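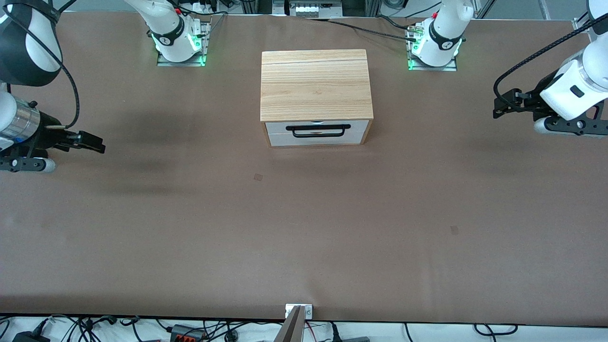
A green light is not a promise

In May our two-arm cell stopped in the middle of a drawer task, and for 10 minutes we stood beside it and believed it was healthy. Both arms had the green light at the base. The program did not show any error. Only the drawer did not open, and the left gripper kept pressing on the handle with more force than anybody had asked for.

I write this as a person who maintains such cells, and I want to say what I think went wrong. My colleagues do not all agree with me.

The direct cause was small. A cable on the left wrist had become tight when the arm turned far to one side. The force reading from that wrist froze at its last value, and the Simard controller accepted this frozen value as good. The arm felt nothing new, so it continued to push. When one of us finally pressed the stop button, the handle had a bent screw and the gripper finger had a crack near the root.

The supplier of our control software, Zerard, answered our report politely. They wrote that the green indicator means "power present and drives enabled". It does not mean that the sensors are alive. I looked in the manual after this and it is there, on page 149. I had read this manual. I had not kept that sentence in my head, and I doubt that many operators do.

My opinion is that this is a design fault and should be called so. For every person who grew up with traffic lights, green says "go, it is safe". If a company wants to show that the motor has electricity, it can use white or blue. To explain the color on page 149 protects the company, but it does not protect the hand of the operator.

I must be fair and speak also about our own fault. We had logged 332 runs of the drawer task without a stop, and these runs made us lazy. The cable check was on the morning list, and on the list somebody had ticked it. I believe it was ticked from the chair. A cable that looks free when the arm is at home position can be much too short at the end of the movement, so the check has to be made with the arm stretched out.

We have changed two things. The Hamex safety relay now receives a heartbeat signal from each wrist, and if the force value does not change for 8 control cycles while the arm is moving, the drives are cut. This gives us false stops, mostly on slow movements, and the people who need the data complain. I understand them. I still prefer the false stops.

The second change is cheap. We put a longer loop in the cable on both wrists, and we fixed a paper note on the cabinet which says what the green light means. Kulix, who built the table for us, asked whether the note could be removed before visitors come, as it gives a bad impression. I answered that it stays until the light is changed.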